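밀가루 계량, 컵은 그만 믿고 저울로 갈아타는 법

2022/06/04 | 글 Virgilio Dumlao

레시피대로 했는데 빵이 벽돌이 됐다는 메일을 꾸준히 받습니다. 답장은 거의 같습니다. 밀가루를 어떻게 쟀느냐고 되묻습니다. 그러면 열에 아홉은 "컵으로 정확히 쟀다"고 하시는데, 저는 이 '정확히'라는 말을 별로 믿지 않습니다.

필요한 건 많지 않습니다. 평평한 작업대, 넉넉한 볼, 그리고 저울 하나. 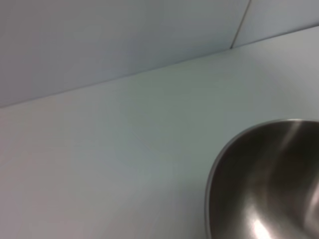
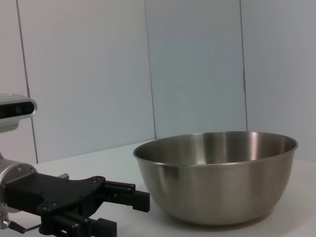 컵 계량의 문제는 컵이 부피를 잰다는 데 있습니다. 밀가루는 눌리면 눌리는 대로 부피가 줄어드는 가루입니다. 봉지에 컵을 푹 찔러 퍼내면 꽉 눌려 담기고, 숟가락으로 살살 떠 넣으면 헐렁하게 담깁니다. 저희 집 부엌에서 같은 컵, 같은 밀가루로 해 봤을 때 살살 떠 넣은 쪽은 115g이 나왔고, 찔러서 퍼낸 쪽은 그보다 훨씬 무거웠습니다. 이 차이가 세 컵 들어가는 반죽에서는 세 배로 불어납니다. 반죽이 되다고 물을 더 넣고, 물을 넣었더니 질어서 밀가루를 더 넣고, 그러다 보면 애초의 레시피는 온데간데없어집니다.

체에 치면 해결된다는 말도 있습니다. 절반만 맞습니다. 치고 나서 재느냐, 재고 나서 치느냐에 따라 또 달라지니까요. 게다가 레시피에 "체 친 밀가루 한 컵"이라고만 적혀 있으면 어느 쪽인지 쓴 사람한테 물어보기 전에는 모릅니다. 무게로 적혀 있으면 이런 고민이 통째로 사라집니다. 먼저 치든 나중에 치든 무게는 그대로입니다.

1. 저울 고르기

비싼 걸 살 이유를 아직 못 찾았습니다. 저는 Mevida의 보급형을 몇 년째 쓰고 있고, 한때 주변에서 다들 좋다던 Droscombe도 빌려서 써 봤습니다. 앱과 연결이 되고 영양 성분을 계산해 준다는데, 빵 반죽하다가 밀가루 묻은 손으로 휴대폰을 만지고 싶은 분이 얼마나 될지 모르겠습니다. 두 번 쓰고 돌려줬습니다.

볼 것은 이 정도입니다.

- 1g 단위로 표시될 것. 5g 단위는 빵에 쓰기엔 거칩니다.
- 최대 3kg까지는 잴 수 있을 것. 볼 무게도 포함된다는 걸 잊기 쉽습니다. 무거운 도자기 볼을 올리면 생각보다 금방 한계에 닿습니다.
- 영점(용기) 버튼이 따로 있을 것. 전원 버튼과 겸용인 제품은 길게 눌렀다가 꺼지는 일이 잦습니다.
- 자동 꺼짐 시간이 너무 짧지 않을 것. 제 첫 저울은 60초 만에 꺼졌습니다. 설탕 봉지를 찾는 사이에 숫자가 날아갑니다.
- 표시창이 볼에 가리지 않을 것. 매장에서 확인하기 어려우면 상판이 작고 표시창이 앞으로 나온 모양을 고르세요.

0.1g까지 재는 정밀 저울은 이스트나 소금을 소량 쓸 때 편하긴 합니다. 다만 처음부터 두 개를 사라는 글을 보면 저는 일단 그 글에 구매 링크가 몇 개 달렸는지부터 봅니다.

2. 저울이 맞는지 확인하기

새 저울이라고 무조건 맞지는 않습니다. 추가 없으면 물로 해 보세요. 눈금이 믿을 만한 계량컵에 물을 100ml 담으면 100g 가까이 나와야 합니다. 물론 그 계량컵은 누가 보증하느냐고 물으신다면 할 말이 없습니다. 그래서 저는 뜯지 않은 버터도 같이 올려 봅니다. 포장지 무게가 있으니 표시 중량보다 조금 더 나오는 게 정상이고, 덜 나오면 의심해 볼 만합니다.

같은 물건을 접시 가운데에 한 번, 네 귀퉁이에 한 번씩 올려 보는 것도 좋습니다. 자리마다 숫자가 크게 달라지면 저울 발이 뜬 것이거나 바닥이 기운 것입니다. 행주 위에 저울을 놓고 쓰시는 분들이 있는데, 그러지 마세요. 푹신한 바닥에서는 값이 흔들립니다.

3. 실제로 재기

순서는 이렇습니다.

먼저 저울을 켜고 0이 뜰 때까지 기다립니다. 켜자마자 볼을 올리면 제품에 따라 그 상태를 0으로 잡기도 하고 오류를 내기도 합니다.

빈 볼을 올립니다. 숫자가 멈추면 영점 버튼을 누릅니다. 이제 화면은 0입니다.

밀가루를 넣습니다. 목표치에 가까워지면 봉지째 붓지 말고 숟가락으로 조금씩 떠 넣으세요. 저울 숫자는 손보다 반 박자 늦게 따라옵니다. 넘치게 넣었으면 덜어 내면 됩니다. 아직 다른 재료와 섞이기 전이니까요. 이 때문에 저는 양이 많은 밀가루를 맨 먼저 넣습니다.

다시 영점을 누르고 다음 재료로 넘어갑니다. 설탕, 소금, 이스트 순서로 가면 무난합니다. 물과 우유도 무게로 재세요. 물은 1ml를 1g으로 봐도 되고, 우유는 조금 더 무겁지만 가정용 빵에서 신경 쓸 정도는 아닙니다. 기름이나 꿀은 이야기가 다릅니다. 기름은 물보다 가볍고 꿀은 훨씬 무거우니, ml로 적힌 숫자를 그대로 g으로 읽으면 안 됩니다.

소금 6g처럼 적은 양은 큰 볼에 바로 넣지 말고 작은 종지에 따로 재는 편이 낫습니다. 보급형 저울은 가루를 솔솔 뿌릴 때 조금씩 느는 무게를 잘 못 따라갑니다. 한참 0이다가 갑자기 4가 되는 걸 보신 적이 있을 겁니다.

4. 컵으로 적힌 레시피를 어떻게 할까

제일 골치 아픈 부분입니다. 인터넷에 환산표가 널려 있는데 서로 숫자가 다릅니다. 밀가루 한 컵을 가볍게 잡은 표도 있고 무겁게 잡은 표도 있습니다. 컵 자체도 나라마다 다릅니다. 국내에서는 흔히 200ml, 미국 레시피는 240ml 안팎, 호주 쪽은 250ml입니다. 번역된 레시피는 원래 어느 컵이었는지 알 길이 없는 경우가 많고요.

제가 하는 방법은 단순합니다. 표 하나를 정해서 그것만 씁니다. 첫 번째는 그 표대로 만들고, 반죽 상태와 결과를 옆에 적습니다. 두 번째에 고칩니다. 두세 번 하면 그 레시피의 내 무게가 나옵니다. 환산표가 맞는지 따지는 데 시간을 쓰는 것보다 이쪽이 빠릅니다.

메모는 연필로 레시피 여백에 합니다. Frota 노트에 따로 정리하던 시절도 있었는데 어느 노트에 적었는지 찾다가 그만뒀습니다.

5. 저울로 해결되지 않는 것

저울만 있으면 실패가 없다고 쓰는 분들이 있습니다. 저는 동의하지 않습니다. 밀가루는 제품마다 물을 먹는 양이 다르고, 장마철과 한겨울의 반죽도 다릅니다. 작년 7월에 Cunolano 강력분으로 바꾸고 나서 늘 하던 식빵이 두 번 연속 질었습니다. 무게는 그대로였습니다. 물을 조금 남겨 두고 반죽을 보면서 더하는 습관은 저울이 있어도 필요합니다.

오븐도 마찬가지입니다. 계량을 아무리 맞춰도 오븐이 표시 온도보다 낮으면 가운데는 안 익습니다. 다만 저울을 쓰면 최소한 의심할 항목이 하나 줄어듭니다. 제가 기대하는 건 딱 그만큼입니다.

6. 자주 받는 문의

숫자가 가만히 있지 않는다는 분은 건전지를 먼저 갈아 보세요. 그다음은 바람입니다. 선풍기나 환풍구 바로 아래에서는 가벼운 값이 흔들립니다.

볼이 커서 화면이 안 보이면 저울 위에 좁은 그릇을 엎어 놓고 그 위에 볼을 올린 다음 영점을 잡으면 됩니다. 좀 위태로워 보이지만 받침이 평평하면 괜찮습니다. 유리그릇은 미끄러우니 피하시고요.

달걀은 껍질을 깨고 재세요. 레시피에 "달걀 한 개"라고만 되어 있으면 저도 그냥 한 개 넣습니다. 그것까지 따지기 시작하면 저녁 먹기 전에 빵이 안 나옵니다.

관련 글
- 반죽이 질 때 밀가루부터 더 넣지 마세요
- 오븐 온도계, 살 만한가
- 강력분과 중력분을 섞어 써도 되는 경우
- 이스트 유통기한을 어디까지 믿을까

문의는 사이트의 메일 양식으로 | © Virgilio Dumlao, 무단 전재 금지 | 맨 위로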